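Sorting out a shared kitchen cupboard without falling out over it?

Posted in Home and Household, March 2020

mossybank
Hello all, hoping for some sensible advice. I've moved into a shared house in Travness with three others, all of us strangers to begin with, and we get on well apart from the food cupboards. There are two of them, plus a narrow shelf over the fridge, and everything goes in wherever it fits. I've bought the same jar of cumin twice because I couldn't find the first one, and last week I threw away a bag of rice that turned out to have been open since November. It wasn't even mine!

I'd like to suggest some sort of system at our next house meal but I don't want to be the new person who turns up with rules. One housemate likes everything shared and we all chip in, one buys her own and labels it, and the third doesn't really cook at all (toast, mainly). I'm somewhere in the middle. I've got a budget of 80 pounds at the very most and I'd much prefer to spend a lot less. We rent, so no drilling.

Has anyone managed this in a house where people shop differently? And is it worth buying containers, or is that just a way of spending money on plastic?

tarkbytenant
I lived in a five-person house in Tarkby for ages and we went through every version of this, so here goes — sorry, it's long.

First, empty the lot. Do it together, on an evening when everyone's in, and put the kettle on. Every single thing comes out and goes on the table, and whoever recognises it claims it. Anything unclaimed and in date becomes shared, anything past it goes in the bin. We found 12 half-used bags of pasta, and I'm still a bit ashamed that most of them were mine. It does half the persuading for you, because once people have seen the pile they stop saying it's fine as it is.

Then split things by how they get used and don't worry too much about who paid. Oil, salt, flour, tea, rice and washing-up liquid were shared in our house, and we each put a bit into a jar for them every month. Everything else was private. That seemed to suit the labelling sort and the chipping-in sort equally well, and our own toast person only paid for tea and washing-up liquid, which felt fair.
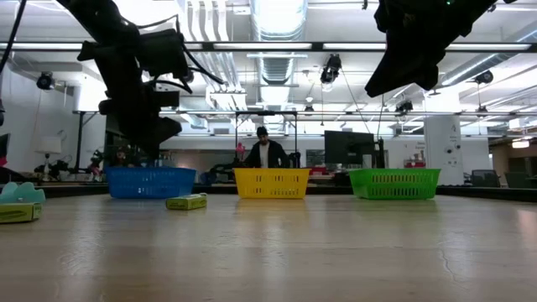

For the private stuff, give each person one basket and make the basket the limit. If it doesn't fit, it lives in your bedroom. I know that sounds strict but it saved us so many little arguments about who'd taken over the bottom shelf. A different colour each means you can skip the labels, and you can pull the whole thing out to get at the back, which you can't do with a row of loose packets. Measure the depth of the cupboard before you buy anything, and do check for hinges sticking out on the inside. I didn't, and ours had to go in sideways for two years.

On your money question, I'd spend very little. Baskets from a market stall or a charity shop do the job perfectly well. I bought a few lidded tubs from Akbari, the hardware place by the bus station, for flour and sugar, purely because we'd had moths. If you haven't got moths I wouldn't bother. Old jam jars are good for spices, and masking tape with a date scribbled on it would have sorted out your rice.

How you bring it up matters more than any of this, I think. I'd say something like "I keep buying things we've already got, could we have a look together?" and leave it there. Then let somebody else come up with the baskets.

pantrymouse
Just do one shelf each. Works for us.

helunholm_flat
Agree with most of the long answer but I'd go easy on the shared jar. We tried it in our place in Helunholm and it was lovely until one person started baking every weekend and went through roughly 21 eggs in a fortnight. Decide what counts as shared, write it on a bit of paper and stick it inside the cupboard door. Ours says "no eggs, no cheese, no nice coffee" and there's been peace ever since.

Also keep that shelf over the fridge for things that don't mind warmth. Ours gets surprisingly toasty up there, and chocolate and potatoes both suffered. Tins and cereal have been fine.

mossybank
Thank you, this is so helpful! I've measured the cupboards (hinges included) and we're emptying them on Sunday. I'll leave the list for the others to write. Does anyone know if pantry moths get into sealed packets, or only open ones? Asking because of something I saw near the oats.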